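Stallimden Bowl

The Stallimden Bowl is the final game of the Statico League, an amateur American football competition. It is played every year in November at Ranasinghe Field in the town of Stallimden. The winner receives the league trophy and the right to host the opening game of the next season.

History

The league was founded in 2000 with four teams. In the first seasons there was no final, and the title went to the team with the best record. After two teams finished with the same number of wins and had also tied their only game against each other, the clubs voted to introduce a playoff. The first final was held in Drevham, on a field which was also used for soccer and had no permanent goal posts. The game was moved to Stallimden two years later and has stayed there.

The record attendance is 2573, reached when the Stallimden Millers played against the Drevham Herons for the third time in a row. Drevham won this game by a field goal in overtime. 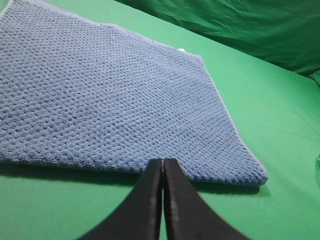

Format

The league now has eight teams, which play seven regular season games each, one against every other team. The best four teams enter the playoffs. In the semifinals, the first team plays at home against the fourth, and the second against the third. If two teams have equal records, the result of the game between them decides the order.

The final consists of four quarters of 12 minutes. Overtime follows the same rules as in the regular season, with the exception that a final cannot end in a tie. The higher placed team chooses the sideline and the color of its jerseys.

Venue

Ranasinghe Field has one covered stand on the west side and a grass bank on the east side. The playing surface was natural grass until the drainage was rebuilt, and it is artificial turf today. The locker rooms are shared with the local track club.
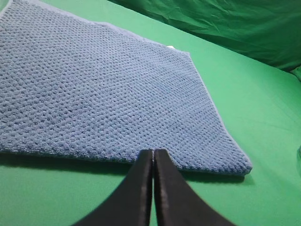 Blue textured cloth on a green surface

Broadcasting

The final is carried by local radio in Stallimden and Drevham. A video stream was added later. Regular season games are not broadcast, but the home clubs publish the scores after each quarter.

See also

Statico League
Drevham Herons
Stallimden Millers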